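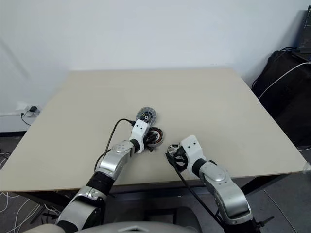
Why do two arms need one planner when each of them could have its own?

Because the moment both grippers are working on the same assembly, every move by one changes what the other is allowed to do, and two planners that only swap messages find that out too late.

I've been wanting to write up the new two-arm planner for a while, and now that the rewrite is merged I finally can! The old version (I wrote it, so I can be rude about it) planned the left arm, froze that path, and then asked the right arm to find a way past it. Fine for picking things out of separate bins. For motor parts it was awful. Bringing a rotor up to a stator means the two wrists end up very close together, and the right arm would search for a full 4 seconds and then give up with NO_PATH, even when there was a lovely easy route if the left elbow would only drop a little.

So now it's one search over all the joints of both arms. Ye-rin Sun wrote the collision checker, and it's the part I'm most excited about. She stores each link as a handful of spheres and tests the cheap pairs first (gripper against gripper, forearm against forearm), so most bad poses get thrown out almost for free. We draw 2000 samples per query, and after pruning the graph is small enough that I can step through it in our viewer and see why it chose what it chose.

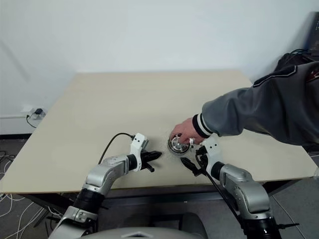

Posted by Anouk Kuipers on 06/01/2020 | Filed under: planning, two arms, Zolo

The second thing that changed is what the planner does when a hand comes over the table. Zolo (our control stack) used to have two answers: keep going or full stop. A full stop threw away the plan, so you'd move a part a tiny bit and then wait through the whole search again. Now there's a hold state. The arms stay where they are, the perception node keeps updating part poses, and the planner repairs the old graph in the background – only the edges that pass near whatever moved get checked again. Over 100 recorded queries on my desktop, 38 needed a fresh search and the rest were repaired. I grinned at my terminal for a good while over that.

Still on my list:

Cables. The planner has no idea they exist. I add a fat padding cylinder behind each wrist, and it's ugly and it rules out poses that are perfectly fine.

Shiny parts. Depth on bare metal is full of holes, so the pose estimate for a rotor jitters and the repair step thinks it moved. Helju suggested a dead band on the pose updates and I'm trying that next.

Logging. Please, past me, write the random seed to the log file. I've added it now, right beside the query number.

If you're on the Rornemgate branch, the config key is now called joint_search and the old one is ignored without a warning. Sorry! I'll add the warning this week.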